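The Practice Pad

Catinca Surdu kept the suture pads in the second drawer, under the gloves. They came from a firm called Nesico, 32 to a carton, and each one was good for a week if people were careful and two days if they were not. She signed them out on a sheet of paper taped to the inside of the drawer.

Darius Radu had signed for four since September.

"You're cutting too deep," she told him. "You go through the backing and then it won't hold its shape."

"I know."

"So cut less."

He took the pad to the bench by the window and sat down with it. The building was called Clutgate, after the street, and the heating went off at six. He had his coat on over his scrubs. He made one long cut, stopped before the backing, and pressed on either side with his thumbs until the slit opened. It looked all right.

His father had sewn for a living. He did car seats and boat covers in a shop called Anghel, with a machine that could go through leather and canvas together, and he did the corners by hand. When Darius was nine he was allowed to do a seam on a scrap. His father looked at it and pulled the whole thing out with one tug of the thread. He did not say anything. He gave the scrap back and Darius did it again.

He thought about that more now than he had in years. The stitches were different but the mistake was the same one. He pulled too tight at the start, got scared of it, and then left the end loose.

Sânziana Tănase came in at a quarter past six to get her bag. She was a year ahead of him and had passed the skills check on her first try.

"Are you doing a running stitch or singles?" she asked.

"Running."

"Do ten singles first. Then run it."

"I did singles yesterday."

"Do them today too." She pulled out the stool across from him and sat, though she had her scarf on already. "Show me where you go in."

He showed her. She watched the needle and not his face, and he was glad of that.

"You're going in slanted," she said. "Go straight down and turn your wrist. Let the curve do it."

He tried it. The needle went down and came up on the other side of the slit, the same distance from the edge. He did another. The third one was crooked and he cut it out.

"What did they tell you, last time?" Sânziana asked.

"Uneven bites. Gaps at the far end."

"Who was it?"

"Nakpan."

She nodded. Kittipong Nakpan had failed her roommate twice and then written her a very good letter. He carried a ruler in his breast pocket and laid it beside the finished row, and he did not look up until he had gone all the way along. He had told Darius that he had thrown out 200 pads of his own before he liked one, and Darius had believed him.

"He isn't mean," Sânziana said.

"I didn't say he was."

"He'll ask you something while you work. He always does. It's to see if your hands stop when you talk."

"Mine stop."

"Then talk now."

So he talked. He told her about the shop and the boat covers, and about a man who had paid 700 for a set of cushions and brought them back because the piping was the wrong blue. His hands slowed down but they kept on. Sânziana asked him what happened to the cushions. He said they had them at home for years, in the kitchen, and he put in another stitch while he was saying it.

She left at seven. He stayed until his fingers were stiff, and then he washed the instruments and put the pad in its box with the lid on.

The check was on 2024-12-10, in the long room on the third floor. Catinca had laid everything out before he got there.
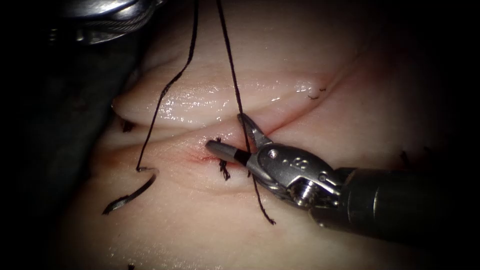

"Why does the far end of a cut gape when the rest is closed?" Nakpan asked.

"The spacing has drifted," Darius said. "One side gets used up faster than the other, and you find out when you reach the end. You should put a stitch in the middle first and halve it from there, or measure as you go."

"And which do you do?"

"I measure. My father chalked his."

Nakpan wrote something down. He did not ask about the father. Catinca was by the door with the sign-out sheet, adding a line at the bottom with a pencil that needed sharpening.

"Start when you're ready," Nakpan said, and took the ruler out of his pocket.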